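Wood Care Tips I Have Stopped Believing (and a Few I Still Use)

Updated in April with the part about water rings, after several emails.

Every spring the same wood tips go around again, and every spring I try a few of them on furniture I already own. I'm not a refinisher. I have a kitchen table, a hallway bench, two cutting boards, a lot of old tool handles and a low tolerance for being told that a lemon will fix something.

"Wood needs to be fed"

It doesn't. Wood in a chair is dead and has been for a long time. If the piece has a film finish such as varnish or lacquer, the oil you rub on it sits on top and collects dust. It looks great for an evening. Then somebody sets down a newspaper and you can read the headline off the sideboard.

I used Plisum Wood Nourisher on one half of the hallway bench for a whole winter and wiped the other half with a damp cloth. Guests were asked to pick the nourished side. They picked wrong as often as right, and one of them stuck to it slightly.

Bare or oil-finished wood is another matter. Cutting boards and spoons do well with plain mineral oil. Put it on, leave it overnight, wipe off what's left. When water stops beading on the board, do it again. A calendar reminder won't know when that is.

Olive oil and lemon polish

Please stop. Olive oil goes rancid, and the lemon juice is there so the kitchen smells like you cleaned something. I mixed a jar of it once, kept it under the sink and found it again in August.

Vinegar

Vinegar and water will take off greasy fingerprints. So will one drop of dish soap in warm water, and the soap is less likely to dull an old shellac finish. I have never understood why vinegar gets the credit. Wring the cloth out until it barely feels wet, go with the grain, dry with a second cloth. There's your polish.

Walnuts on scratches

This one half works. The meat of a walnut rubbed into a light scratch darkens it a little, so from across the room you don't notice. From a chair at the table you do. It does nothing for a dent or for anything deep enough to catch a fingernail. A brown wax filler stick costs a couple of dollars and does a better job. Buy one shade darker than you think you need.

Water rings

White rings are moisture caught in the finish. Dark rings mean water got through to the wood, and no pantry item is going to reach it there.

For the white kind, first leave it alone for a few days. Plenty of them fade without help, which is how mayonnaise got its reputation. If it's still there, lay a clean cotton cloth over the ring and go over it with a barely warm iron, no steam, a few seconds at a time, lifting to look. Stop if the surface feels tacky. I would not try this on anything I couldn't afford to ruin, and I say so because the page where I learned it didn't.

Know what the wood has been through

Most bad advice comes from treating all wood alike. A shiny indoor tabletop and boards that have gone gray and mossy want opposite handling. One wants a soft cloth and very little else. The other can take a stiff nylon brush and a bucket, and if you rubbed furniture polish into it you'd be throwing away the polish. 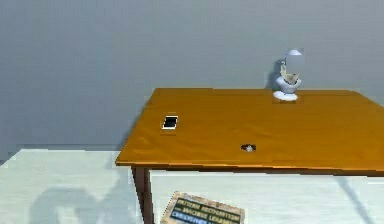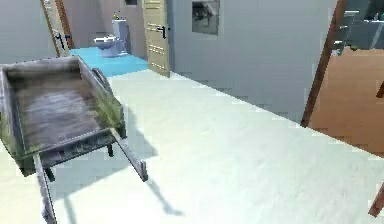 Glossy tabletop first, weathered handcart second. Please don't use the same bottle on both.

Cleaning gray, mossy wood

Brush it dry before you wet it. A good part of the green comes off this way and you won't be pushing it around as slime. Then use water with a little oxygen bleach powder, leave it for the time on the packet, scrub with the grain and rinse. Let it dry all the way before you judge the color. Wet gray wood always looks restored.

I was told to use a pressure washer. I tried one on a garden bench and got a furry garden bench. If you have already done this, light sanding will bring it back, though you'll be at it for most of a Sunday.

Gray color by itself is only the surface and doesn't mean rot. Push a screwdriver tip into the ends and the joints. If it goes in easily, skip the cleaning and think about replacing the board. If it doesn't, gray is fine and you can leave it gray. The "color restorers" (I've paid for both Neltik and Lamis) did lighten my fence posts, and a season later the posts were gray again. The Lamis label says seven years. I'd like to meet that fence.

Squeaky joints and talcum powder

Powder quiets a squeaky floorboard until the powder works its way out. On a chair it is worse than useless, as the squeak means the joint is loose and somebody will eventually sit down hard. Take the joint apart if it comes apart, scrape off the old glue, put in fresh wood glue and clamp it overnight. New glue poured over old glue mostly holds on to the old glue.

Spray dusters

I don't see what they add. A slightly damp microfiber cloth picks up dust. If you like the smell of Liem Orange Dusting Spray, that's a fair reason to buy it, and the only one I've found.

What I keep in the cupboard

Dish soap, mineral oil, a tin of plain paste wax, three filler sticks, cotton cloths, a nylon brush. The paste wax comes out once a year, thin, and gets buffed until my arm complains. Oily rags get spread flat outside to dry before they go in the trash. Linseed oil rags can heat up and catch fire in a pile, and that's one scary tip I checked and now repeat to everybody.

If you have a remedy that works, send it in, along with what happened to the half you didn't treat.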